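4. Setting Up the Open Shelving Unit

4.1 Before You Begin

The Trisine 700 is a tall, white, freestanding unit for use in reception areas, studios, and shared work rooms. Read this section in full before placing anything on the shelves. Assembly of the main body is covered in Section 3 and must be complete, with the wall bracket tightened, before the steps below are carried out.

Keep a clear space of 160 mm between the unit and any door, railing, or heating outlet.

CAUTION: Do not climb on the unit or use a compartment as a step. Two persons are required whenever the unit is moved.

4.2 Placing Items in the Open Compartments

1. Wipe all compartments with a dry cloth.
2. Place the heaviest items in the lowest compartment. Do not stack items against the back panel.
3. Place long, flat equipment in the middle compartment, parallel to the front edge. Items up to 297 mm deep may be stored without overhang.
4. Route any power cord through the rear cutout. Leave enough slack for the item to be lifted out.
5. Reserve the top compartment for light items only.

Note: Equipment that gives off heat requires an open space on both sides. Refer to the maker's instructions for the distance.

Shelving of this type is suited to rooms with a white finish and recessed ceiling lighting, where the open compartments remain easy to see into from the work area.
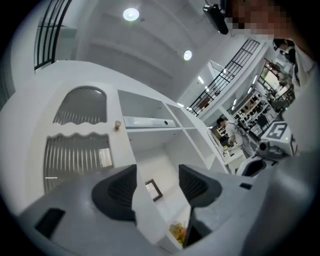 Photo: Cilotcombe Interiors, Hijazi showroom

4.3 Arched and Wave-Edged Openings

Units supplied with shaped openings may be backed by slatted blinds. Where blinds are fitted:

1. Confirm that the slats hang vertically and do not touch the cut edge of the opening.
2. Trim the lower end only. Do not trim the head rail.
3. Dust the slats from top to bottom with a soft brush. Do not use sprays.

Small items with a flat base may be set on a ledge only where the ledge is level. Check with a spirit level first.

4.4 Surrounding Area

Pictures hung on the adjoining wall should be fixed to the wall itself. Do not hang them from the side panel. Flowers and other plants are to be kept in a watertight container and placed below the level of any electrical equipment.

CAUTION: Wipe up spilled water at once. Standing water will lift the finish along the base.

4.5 Replacement Parts

Shelf pins, slats, and bracket screws are supplied by Clustside. Quote part group 1303 and the label on the underside of the lowest shelf when ordering.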